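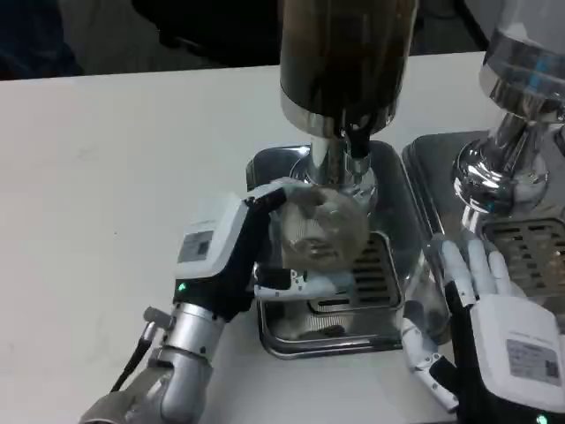 Two coffee grinders side by side on a white tabletop.

WIRNACH, September 7, 2025 – Fornstead, which answers customer calls for small online retailers, will open a second phone center in Wirnach this October. The site will have 40 agents at launch and will take order, return and delivery calls overnight.

Fornstead now handles calls for 270 shops. "Stores told us they were missing orders after closing time," said Ismael Meireles, head of operations. "The new team covers those hours."

Current clients keep their rates through the end of their contracts.

Press contact: Gillespie Gunn, Fornstead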